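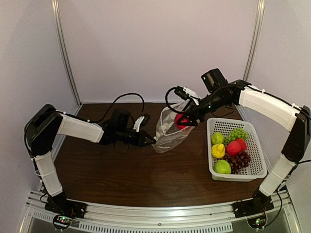 Zelle 2, Kabelführung am Handgelenk, April, Eintrag ab kurz nach 8 Uhr. Tarek Qaisi hat gestern die Übergabe geschrieben und als Zustand »läuft« eingetragen. Damit kann ich wenig anfangen. Beim Umräumen des Obstes aus der Tüte in den Korb sieht man am linken Arm, was mich seit Wochen stört: Das Kamerakabel steht als freier Bogen über dem Handgelenk und hängt daneben wieder herunter, während der rechte Greifer in der Tüte das rote Teil fasst. Dort geht das Kabel seitlich nach hinten weg, auch in einer Schlaufe. Zwei Arme, zwei Verlegungen, und im Wartungsblatt steht für beide derselbe Satz.

Stand vor dem Eingriff: Am linken Arm sporadische Bildaussetzer der Handgelenkkamera, immer nur einzelne Bilder, nie ein ganzer Abbruch. Jiltmont schiebt es auf die Firmware. Das tun sie bei jedem Ticket, und beim letzten war es ein Stecker. Ich habe die Firmware deshalb erst mal in Ruhe gelassen. Wer zwei Dinge gleichzeitig ändert, weiß hinterher nicht, welches es war, und genau so ist im Winter die Geschichte mit dem Wandler von Borkis entstanden, die bis heute offen in der Liste steht.

Gemacht:
Zelle stromlos, Arme von Hand abgelegt.
Kamerastecker links gezogen, Kontakte angesehen, nichts Auffälliges. Wieder gesteckt, Zugentlastung nachgesetzt.
Kabel auf voller Länge durch die Finger gezogen. Kurz hinter dem Handgelenk eine weiche Stelle im Mantel, vielleicht einen Fingerbreit. Ob das die Ursache ist? Keine Ahnung. Ein Ersatzkabel liegt bei Sleiman, angeblich.
Schrauben der Grundplatten nachgezogen, links wie rechts. Links vorn ließ sich eine noch merklich drehen. Im Protokoll ist sie als geprüft abgehakt.
Lüftungsgitter unter der Frontschiene abgesaugt.

Zum Intervall: Im Blatt steht Sichtprüfung der Leitungen alle 2000 Zyklen. Woher die Zahl kommt, konnte mir keiner sagen. Tarek meint, sie stamme noch aus der Anlage in Gretport, und die hatte ganz andere Arme und eine geschlossene Energiekette. Ich würde auf 400 heruntergehen, bis wir wissen, wie schnell der Mantel an der Stelle nachgibt. Das kostet jedes Mal ein paar Minuten. Einwand Tarek: Dann macht es erst recht keiner. Da hat er leider einen Punkt.
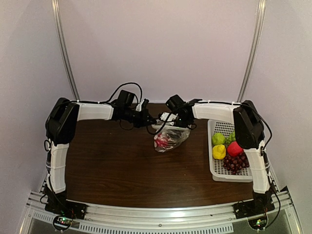

Die Grundstellung taugt meiner Meinung nach auch nichts. Angelegt wurde sie als »Arme frei, Kabel entlastet«, so steht es im Ablaufplan, und mit dem zweiten Teil habe ich meine Schwierigkeiten. Wenn beide Greifer hinter der Tischmitte so dicht zueinander zeigen, bleibt dazwischen nur ein schmaler Spalt, und links steht der Kabelbogen immer noch über dem Greifer. Entlastet nenne ich das nicht. Rechts hängen die Kabel vom Greifer nach unten Richtung Tisch, und darunter liegt die zerknüllte Tüte. Folie und hängende Leitung auf so engem Raum, da braucht es nur eine ungünstige Drehung. Eine Parkposition weiter auseinander wäre schnell eingelernt — sie muss nur jemand freigeben.

Weiter zu den Kabelbindern. Am unteren Glied des linken Arms sitzen ein paar dünne weiße, das hält die Leitungen dort ordentlich am Arm. Oben am Handgelenk fehlt etwas Vergleichbares. Tareks Vorschlag ist ein Klettband mit etwas Luft, das die Schlaufe flacher führt. Probieren wir, aber ohne Zug auf der weichen Stelle, sonst beschleunigen wir nur den Bruch. Kabelbinder kommen mir dort nicht hin, die werden immer zu fest gezogen.

Nach dem Wiedereinschalten kamen beide Arme ohne Fehlermeldung hoch. Im Kurzlauf keine Aussetzer. Das besagt wenig: Vorher hatten wir auch mehr als 400 Zyklen am Stück ohne einen einzigen, und dann zwei kurz hintereinander. »Behoben« schreibe ich also nicht ins Blatt, und bitte auch sonst niemand.

Offen:
Ersatzkabel bei Sleiman anfragen, diesmal mit Liefertermin.
Parkposition neu einlernen, Tarek.
Aussetzer ab jetzt mit Armstellung mitschreiben, sonst raten wir weiter.
Firmware von Jiltmont erst nach dem Kabeltausch.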